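So the Follow numbers are in, and I'm kind of giddy! We trained on 300 hand-held demos, then Gilang Tarigan had the lovely idea of tossing the 100 sloppiest ones. Guess what, the policy trained on the leftover 200 did better! Out of 20 tries it missed 7 (so 13 good grabs, up from 9).

Same dark green fingers all the way through, scuffed rims and all:
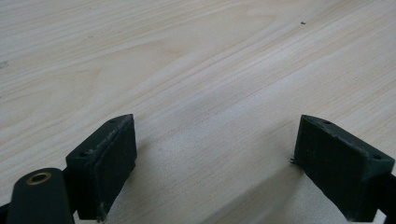 ## Next up

Sunday I'm rerunning it with new seeds.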